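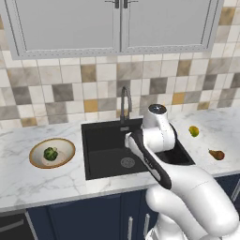
White haze on a matte black sink, is it the sink or is it me?

Posted by tapwater_tess, 23 March 2021

We moved to Barnedville in September and inherited a matte black sink. I had never lived with one before. It looked very grown-up at the viewing. It now looks like somebody has been making pastry in it.

There is a chalky film over the whole bottom and a thicker ring at the drain. When the basin is full of water it looks perfect, so I suppose one option is to keep it full forever. When it dries, the film comes back. So far I have tried dish soap, the green side of the sponge (lightly, before anyone yells), and a paste of baking soda that left me with the original white film plus a second, newer white film.

The previous owners left a drawer of manuals, including one for a bread machine that is not in the house, but nothing for the sink. The only clue is the word Gavano on the underside, which I found while lying on my back looking for a leak. Water here is hard. The town report says 19 grains, and the kettle agrees.

Can I get this back to black, or do I need to start liking gray? A replacement would run me 600 dollars with labor and I'd prefer to spend that on nearly anything else.

2 people found this useful

limescale_larry

Not you, and probably not the sink. With 19 grains, that's mineral scale. Dish soap won't touch it and baking soda is the wrong end of the chemistry set.

Mix plain white vinegar and warm water, half and half. Lay paper towels over the bottom of the basin, pour the mix on until they're soaked, and leave it for 15 minutes. Then peel them off, go over it with a soft nylon brush, and rinse until the smell is gone or your family stops complaining. The ring at the drain may want a second round. Try a corner first if you don't know exactly what the sink is made of, and keep the vinegar off any marble or limestone nearby. It will etch, and then you'll be back here with a different post. Never mix it with bleach or use one right after the other.

Once it's clean, the boring part is drying it. I keep a cloth over the faucet and wipe the basin down after the last dishes at night. 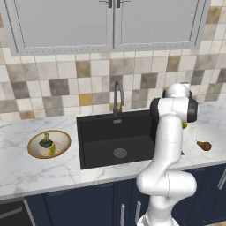
If you skip a week you'll get a light film again, which wipes off in a minute. If you skip a winter you'll get what you have now. I've had mine for 4 years in Cumthorpe, where the water is practically gravel, and it still looks decent from across the room.

As for the green side of the sponge, put it down. On a matte finish it leaves shiny patches, and those don't come back out.

11 people found this useful

brisket_and_bolts

Just get a stainless one. Mine is an Abella, I paid 200 for it and I have never once thought about it.

0 people found this useful

hazel_under_the_sink

Seconding the vinegar. One thing to add: if it's clean and dry and still looks a bit faded, some people rub in a tiny amount of food-grade mineral oil. It does look great. It also attracts every crumb in the county and wears off in days, so I save it for when my mother-in-law visits.

I'd check the care sheet before oiling anything, if you can find out which Gavano model you have. There should be a sticker near the drain hole on the underside, so you may have to go lie on your back again.

4 people found this useful

tapwater_tess

Update: two rounds of vinegar and it's black! The ring took three. The kitchen smells like a pickle. The sticker was there too, but the part with the model number has been painted over, and I have some questions about who paints the bottom of a sink.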